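Home Fiction Fixtures Members Contact

Last updated 2024-07-02

The Retention List

The Bakemholm Football Club was required, under the rules of the league, to lodge its retention list by five o'clock on the last Friday in April. Sigrun Kristiansen, General Manager, had held the position for one season. She had inherited from her predecessor a roster of ageing favourites, a training ground that flooded at the northern end, and a wage commitment which exceeded the permitted ceiling by 978 dollars a week.

The matter came before the football department on the Wednesday. Present were the General Manager; the senior coach, Mr Jozef Dewulf; and the head of recruitment, Mr Bernardo Salgado. Mr Dewulf opened by stating that he would not surrender a single defender. Mr Salgado replied that the club already carried more defenders than it had places on the bus to Claltthorpe.

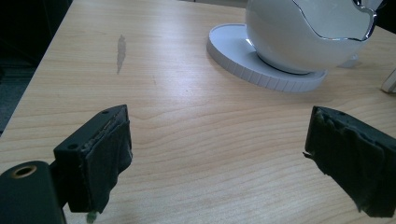 The General Manager allowed the exchange to run its course. She then placed before both gentlemen the name of Cengiz Avcı, captain, thirty-four years of age, under contract for one further season at the highest wage the club had ever agreed to pay.

Mr Dewulf enquired whether she was serious. She confirmed that she was. He observed that Avcı had played 200 matches in the club's colours, and that the members would not forgive it. The General Manager noted the observation and asked that it be recorded in the minutes, where it may still be found.

It was further noted that the Grason club had made an offer for the captain, and that the offer would lapse at noon on the Friday.

She saw the captain the following morning. He arrived early, in his training jacket, and declined tea. She set out the position as the department understood it: the ceiling, the offer, the young midfielder Dixit, whose own contract could not be renewed while the present commitments stood. Avcı listened without interruption. When she had finished he asked whether the boy knew.

"He has not been told," she said.

"Then I would ask that he never be told. Not that it was him or me."

She gave the undertaking. He remained seated for some time, looking out toward the northern end, where the groundsman was moving a pump.

"My first match here, there were 1,504 people," he said. "They read the number out over the speakers as though it were something to be proud of. I thought I had made a terrible mistake."

"And when did you change your mind?"

"I am not certain that I did. I was busy."

He signed the release in the place indicated, returned the pen, and asked who would be taking the under-twelves on Saturday. She said that she would make enquiries.

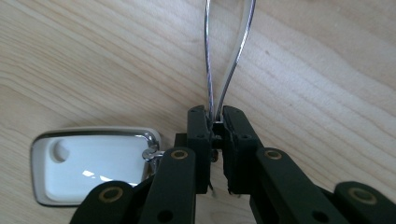

Light-coloured wood grain, with a black gripper in the foreground.

The list was lodged at twenty minutes past three on the Friday. It retained 3 goalkeepers, all of Mr Dewulf's defenders, and Dixit on revised terms. The chair of the board, Mrs Olga Vilela, telephoned to say that she had received a number of letters, and that she had not yet opened them. The General Manager thanked her for the call and advised that she would answer each of them personally.

She began that evening. The first was from a member of long standing who wished to know how the club could part with a man like that, and whether anyone there had ever watched him play. Ms Kristiansen wrote the date, the salutation and one sentence. She struck out the sentence. At half past seven she put the letter in her bag, turned off the lights in the corridor and went down to the northern end to see whether the pump was still running.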